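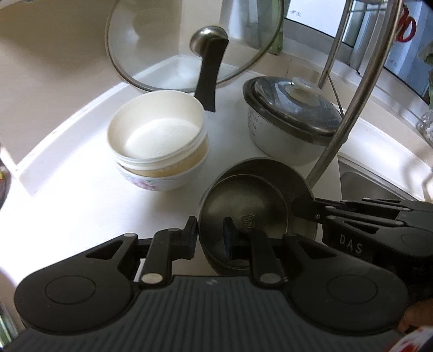
A small brown toad that spends most of the year under wet leaves has been found breeding in the Skirnura valley, well beyond the hills where it was thought to live. The survey team from the Umard field station came across it in March, during what was meant to be a quiet week of counting newts, and they have been cheerfully short of sleep ever since! The pools it uses are lovely little things, most of them no wider than the rim of a pan, tucked in among the roots where the stream spills over after rain.

The team visited 26 pools along the Ki stream and found eggs in 16 of them. They are laid in short strings wound around sunken twigs, and a parent (the male, as far as anyone can tell) stays close by, sitting half in the water and giving a soft, creaky call if another toad comes too near. Until now the species was known only from the slopes above Mesum, where it breeds a good deal later in the spring.

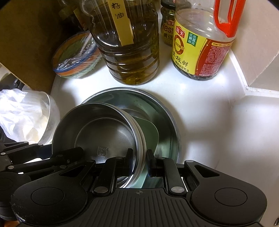

Whether the valley toads are newcomers or have simply been overlooked all these years is the question everybody at Umard would dearly like to settle. Their calls seem a touch lower than those of the Mesum animals, though with only 15 good recordings so far the team is being sensible and making no great claims. Skin swabs have gone off for genetic testing, and results should be back by October.

In the meantime, walkers on the Ki path are kindly asked to keep dogs out of the side pools until the end of May.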